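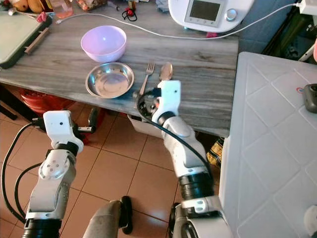
## 4. Teaching Pellero what it's looking at

Pellero is the part of the Onyeka software that turns a head camera view into a list of things the arms can reach for, and this section gets it running on your own worktop. It's my favourite part of the whole set-up! Up to now you've only moved the arms by hand or with the sliders, and from here on they start working from what the camera sees. A kitchen table is a brilliant place to begin, because ordinary tableware covers most of the hard cases at once: a pale plastic bowl is easy to find, a shiny-rimmed steel one throws back all sorts of highlights, and a spoon lying half behind the right gripper tests whether the tracker can hold on to something it can only partly see.

You'll need a finished arm calibration (section 3), a saved home pose and a clear view of the stop button. If section 3 left you with a yellow warning in the status bar, go back and sort that out first.

### 4.1 Start the viewer

1. Open Bruso and load the profile you saved at the end of section 3.
2. Choose **Perception > Live view**. The head camera picture should come up within a few seconds.
3. Tick **Show arms**. Bruso draws a thin blue outline where it thinks each arm is.
4. Compare the outline with the real arm, all the way from the lowest visible joint to the fingers. Small gaps along a loose cable are fine - the arm model doesn't include cables.
5. If the whole outline sits to one side, press **Nudge head** and use the arrow keys until it lines up, then press **Keep**.

> **Note:** Nudging changes the head angle only. If one arm lines up and the other doesn't, the fault is in that arm's calibration and no amount of nudging will cure it. (I spent a whole evening finding this out.)

### 4.2 Mark out the work area

Pellero will happily find objects anywhere it can see, including the floor, and the planner will then waste time thinking about them. Give it a boundary.

1. Choose **Work area > Draw**.
2. Click round the part of the tabletop you want to use. Four corners are enough for most tables, but you can add as many as you like.
3. Leave out anything that lives permanently at the back, such as appliances and their leads. Mark these with **Keep out** instead, so the arms are routed round them.
4. Set **Keep-out margin** to 60 mm. You can bring it down later once you trust your calibration.
5. Press **Fit plane**. Pellero works out the height and tilt of the surface and shades it green.

If the shading comes out patchy, look for strong reflections or a busy pattern inside the boundary and redraw to avoid them. Wood grain has never given us trouble.

**Caution:** The keep-out zone stops the planner. It does not stop you. In slider mode the arms will go straight through it, so switch back to **Planned** before handing the keyboard to anyone else.

### 4.3 Name your objects

1. Press **Find**. Each object gets a coloured edge and a guess at a name.
2. Click any wrong guess and type the right one. Plain names work well: `bowl-pink`, `bowl-steel`, `fork`, `spoon`.
3. For anything long and thin, drag the small arrow so that it points towards the handle end. The grasp planner uses this to decide where the fingers close.
4. For anything nested or touching, press **Split** and draw a line between the two.
5. Save the set.

The starter library holds 303 household shapes, and Chiamaka Jibrin keeps adding to it, so do update before you spend an hour naming things yourself. Her cutlery shapes are superb.

### 4.4 Tune for shiny things

Steel is where most people get stuck, and it's a lovely moment when it suddenly works. Open your `scene.cfg` and find the perception block:

```
[perception]
smooth_frames = 16
fill_holes = yes
trust_hidden = 0.6
glare_guard = on
```

- `smooth_frames` sets how many camera frames are blended. Higher is steadier but slower to notice a moved object.
- `fill_holes` patches the gaps that a bright rim leaves in the depth picture.
- `trust_hidden` is how sure Pellero must be before it keeps tracking something behind an arm. Lower it if your cutlery keeps vanishing from the list, raise it if you're getting ghosts.
- `glare_guard` ignores highlights that move when the head moves. Leave it on!

Save the file and press **Reload**. There's no need to restart Bruso.

### 4.5 Try a plan without moving

1. Pick an object from the list and choose **Plan > Preview**.
2. Watch the ghost arm travel to the object. Use the slow playback the first time.
3. Check the wrist as well as the fingers. A low wrist over a bowl is the usual cause of a knock.
4. If the preview turns red, hover over the red part to see which rule it broke.
5. Try the same object with the other arm and compare the two paths.

**Caution:** Preview uses the last saved picture of the table. If you've shifted anything, press **Find** again before you go on to a real move.

### 4.6 If something isn't right

**The viewer says "no camera".** Check that Dallix, the device service, is running, and that it's answering on port 3675. Another program holding the camera open will give the same message.

**An object flickers in and out of the list.** Raise `smooth_frames` a little at a time, then look at your lighting. A lamp off to one side is kinder to steel than one directly overhead.

**Fork and spoon swap names.** Oluwaseun Tamuno's fix for this is in the current release. Update, then name them both again and save over the old set.

**The gripper shows up as an object.** The arm outline has drifted. Go back to 4.1 and repeat steps 3 to 5.

Real moves are in section 5, starting at quarter speed.

*Section last checked 2026-01-24 by Yetunde Igwe.*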